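May, kicking bench, morning

Picked up where we left off with the placekick data. The Nasari pads came back from recalibration and the zero drift is gone on both. Ran the usual warmup set before logging anything.

Setup same as last time: Flovard ball inflated to the middle of the legal range, tee side hash on the left, pad under the plant foot, second pad one step back. Sampling at 1000 per second. I tried 4000 for the first few kicks and the files were huge and no more useful. The contact between foot and ball is short, but what we want from the pads is the plant step, and that is slow by comparison. Leave it at 1000 unless someone has a reason.

The question is still the one from the end of last season. Our kicker's misses from the right hash went left far more often than right, and the coaches blame the hip. I think it is the plant foot. On the film his toe points a little inside the upright on the misses, and on the makes it points at the middle or just outside. Film is hard to judge from the end zone angle though, and two of us scored the same clips and got different answers on a good share of them.

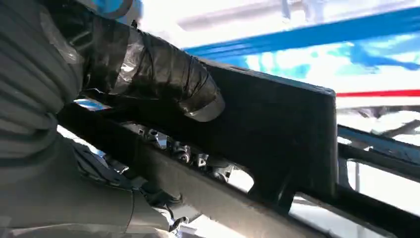 So the plan is to get the foot angle from the pad outline and stop arguing over film. The Prorgate software draws the outline and gives an angle, but it takes the long axis of the whole shoe, and with cleats the outline is just a set of dots. It guesses wrong when the heel is light. For now I am marking the front and back stud by hand on each print. Slow, but the repeat marks agree well enough.

Total kicks on file is now 248, counting the ones from April. Of those, 70 are from the right hash, which is too few to split by distance. Need more before saying anything to the coaches.

What I can say from a first look:

- Plant depth (how far behind the ball the foot lands) hardly changes from one kick to the next. He is very steady there.
- Plant width moves around more. It gets tighter late in a session, which could be tired legs or could be that he always kicks the long ones last. Should mix the order.
- Foot angle on right hash misses looks closed compared with makes, but there are a few makes in there that are just as closed. Not a clean split.

Had to throw out one run because the pad slid. The turf under it was damp and the rubber backing does not hold on damp turf. Put the Stoica mat down first — it was in the storage cage behind the blocking sleds — and had no more trouble. Use the mat every time from now on, and note it on the sheet, since the mat raises the foot a bit and the April kicks were done without it.

Also the snap and hold. All of this is off a tee stand with no live rush, no snapper, no holder. The coaches will bring that up and they will be right to. A late hold changes the approach, and I'd expect the plant foot to be the first thing to go. Once the base numbers are in, do a block with the full unit, even if it is a short one.

To do:

- Reorder the kick sheet so distances are mixed
- Mark the rest of the April prints by hand
- Ask for a high camera behind the kicker, not the end zone one
- New batteries for the second pad, low light came on near the end
- More right hash

Stopped before lunch, field was needed for return team.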